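Pliltesberg site, demonstration gathering group
Minutes of the May meeting

Present: the collection desk, the training side, one person from facilities, and Benmoussa on the line with the sound of a dishwasher behind them.

1. Minutes of the last meeting
Agreed, after the word "finished" was changed to "started" in two places.

2. Numbers
The hanger task now has 400 usable demonstrations against a target of 700. A further 13 were thrown out on review. In most of those the operator stopped halfway to think, and the training side would prefer that the model did not learn to do this. The collection desk asked whether thinking might be useful later on. Noted.

3. How the task is being done
There was a long discussion of what counts as one example. Bretudance's written instructions say "pick up the hanger and place it in the basket", which three operators have read in three ways. One of them has been placing it very gently indeed, at a cost of several seconds a go. It was agreed that an episode begins with both grippers over the board and the jaws apart, and ends when the hanger has been let go and both hands are back where they began. Dropping it in is allowed. Throwing is not.

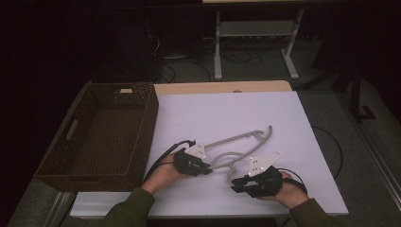 Item 3: hanger task at the table, both grippers worn, basket to the operator's left.

The training side asked for more variety in how the hanger lies at the start. At present the hook points the same way far too often, people being tidy. Operators are to turn it before each go, and are asked not to develop a favourite angle. A proposal to roll a die for it was carried, subject to someone finding a die.

4. Cables
Operators report that the wrist cables pull when reaching across. Sernix has offered longer ones. Facilities observed that longer cables would also be longer on the carpet. Left with facilities, who did not look pleased.

5. Session length
Operators want shorter sessions. Review shows the work gets sloppy towards the end, and the minutes of this meeting may show the same. Sessions will be cut to 7 blocks with a proper break after the fourth. Tea is not to be put on the board.

6. Labels
Benmoussa has been labelling failed grasps as "near miss", "miss" and "oh dear". The third is to be merged with the second before the next upload.

7. Any other business
The training side wishes to start on socks. The meeting wished to finish hangers. Deferred.

Actions
Collection desk: rewrite the start and end rules, one page at most.
Training side: check the new episodes for hook direction.
Facilities: cables, and a die.
Benmoussa: labels.

Last updated: May, 4.40 pm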